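Stop Giving Me the Map

Finished Plitarel last night, second time through. 300 hours in the thing if you add both runs together and I still have an argument to pick with it, so I'm picking it here.

The map. It's the map.

First run I played it the way it ships. Every cave a little icon, every icon a little checkmark once you've emptied it. You walk into Mellmont, talk to the guy at the gate, and bam, eleven new markers. I did them in order. North to south. I could not tell you a single thing that happened in any of them. There was a well, I think? Somebody's brother was in a well.

Second run I turned the markers off. The option's buried under Accessibility, of all places, three menus deep. And it was a different game. Not a perfect one, I'll get to that. But I got lost in the marsh for a whole evening and found the drowned chapel because I saw a light on the water and went to look. On the first run I had been in that chapel. It was a checkmark.

Gus Halvorsen, who I've been arguing RPGs with since the old Cludeck boards, thinks I'm being a snob about it. His line is that he's got two kids and a job and he gets forty minutes after dinner, and if he spends those wandering a swamp he's going to bed mad. Fair. I'm not telling Gus how to spend his forty minutes. Leave the markers in. Leave them on by default, even. What bugs me is that the writing got lazy on account of them.

Because here's what happens when you switch them off: the quest text doesn't work anymore. An innkeeper tells you "please, find my daughter" and that's it. That's the whole lead. No direction, no landmark, not even which way she left. The journal says Find the daughter. Great. The old games had to tell you. Past the split oak, follow the creek, if you hit the tollhouse you went too far. Somebody had to write that and walk it and make sure the creek was really there.
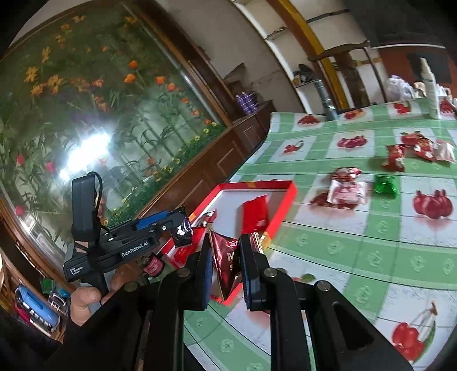
What the directions were for

People remember the old directions as a chore, and some of them were. There's a famous one in Lewis (the first one, not the remake) that sends you east when it means west, and it stayed wrong through 2 patches. I had graph paper. I had a lot of graph paper. My notes for that game run to a full binder and half of it is crossed out.

But directions did a job besides getting you there. They told you who was talking. The hunter gives you landmarks, the priest gives you saints' days and shrines, the drunk gives you garbage and you have to decide if you believe him. You learned the place by how people in it talked about it. A marker can't be wrong and it can't lie to you, so thats a whole kind of story gone. When's the last time an NPC sent you into an ambush with bad directions? The arrow would've had to be in on it.

Yoon-hee Oh made the case against me better than Gus did, in a long post I keep going back to. She says worlds are just too big now. You can write careful directions for a valley, you can't write them for a continent, and with 2658 named locations nobody's budget covers it. I believe her on the math. My answer is make it smaller. Give me the valley. I'd trade two thirds of Plitarel's continent for one county where the innkeeper knows which road her daughter took.

And some stuff in the game shows they could do it. The smuggler line in the south, those 3 quests, all work blind. Real directions, a sketch map with the coast drawn badly, a guy who says left when he's looking at you so it's his left. Took me an hour to figure that out and I laughed out loud. Whoever wrote those should of been given the whole thing.

There's a sequel coming, supposedly with "smarter guidance," and I don't love the sound of that. Smarter how? A prettier trail of sparkles on the ground? I'd settle for a journal that writes down what people said to me, word for word, and then leaves me alone.

Anyway. Try it with the markers off. Start in the marsh, skip Mellmont till later, and bring more lamp oil than you think you need.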